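El merengue suizo se baja al añadir la mantequilla
Publicado por Bautista — 2019-11-01

Preparo crema de mantequilla con merengue suizo para rellenar una tarta de 1000 g. Caliento claras y azúcar al baño maría hasta 68 °C, monto hasta pico firme e incorporo la mantequilla en dados. A mitad del proceso la mezcla se corta y queda líquida en el fondo. Uso batidora de varilla a velocidad media. ¿Es la temperatura de la mantequilla o la del merengue?

Edeltraud Lehner
Casi siempre es la del merengue. Si el bol sigue tibio al tacto, la mantequilla se funde y la emulsión no se forma. Bata hasta que la base del bol esté a temperatura ambiente; en mi cocina son 9 minutos. La mantequilla debe ceder al dedo sin brillar. Si ya se ha cortado y está líquida, nevera 5 minutos y vuelva a batir. Si está cortada pero fría y con grumos, el remedio es el contrario: baño maría muy breve y batir — el grumo desaparece solo.

Flotus
A mí me pasaba lo mismo. Cambié de mantequilla y listo.

Piltwood
De acuerdo con lo del bol. Añado que cualquier resto de grasa en las varillas impide montar bien las claras. Páseles papel con unas gotas de vinagre antes de empezar. La sal, al final.

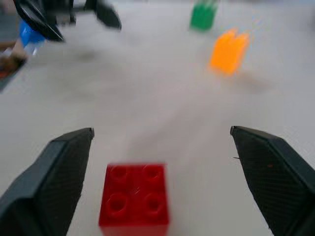 Binden pregunta si el mismo método sirve con claras pasteurizadas de brik. Montan peor y tardan más; con un poco de cremor tártaro suelen aguantar, pero el pico queda menos firme.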